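How I keep chopsticks and spoons in order
Kitchen tips from Sosina Ambaye, Harkent

In our home we eat with chopsticks three or four evenings in the week, and for many years they lived in the drawer together with the forks. Every time I opened it, I found one long, one short, one black, and never two of the same. My neighbor Asnakech Mekonnen told me to put them standing in a holder, and this was good advice, but the holder also needs some care.

First, look at the holder before you buy it. It should have holes in the sides, so the air can go through, and it should be heavy enough or wide enough at the bottom. A narrow one falls when you pull out a ladle. I paid 500 for mine at the market in Wokstead and I am still content with it.

Once in the week I take everything out and lay it on the table. I put wood with wood, the black ones together, and the spoons to one side. Then I wash the empty holder with warm water and a small brush. An old toothbrush is very good for little holes.

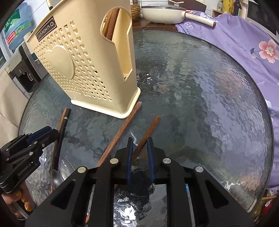 How long should wooden chopsticks dry before they go back in the holder?
Leave them lying on a dry towel overnight, with a little space between them. If you are in a hurry, wipe them well and wait until the thick ends do not feel cool in the hand.

When they are dry, I make the pairs. I hold two chopsticks together on the table and check that the tips are the same height. If one is bent or has a rough place, I take it out. You can use fine sandpaper, number 400, on a small rough spot, and after this rub in a drop of walnut oil (if no one in the house has an allergy to nuts). A cracked one goes in my garden box, where it holds up the young peppers.

Please do not soak wooden chopsticks in the sink. They swell, and later the tips open like a brush.

A glass table is nice for this work, but it shows every drop. I wipe it first with a damp cloth and then with a dry one, in the same direction. If the glass has a pattern on it, use a soft brush for the low places, or the soap stays there and becomes gray.

Spoons I put back last, with the handle down.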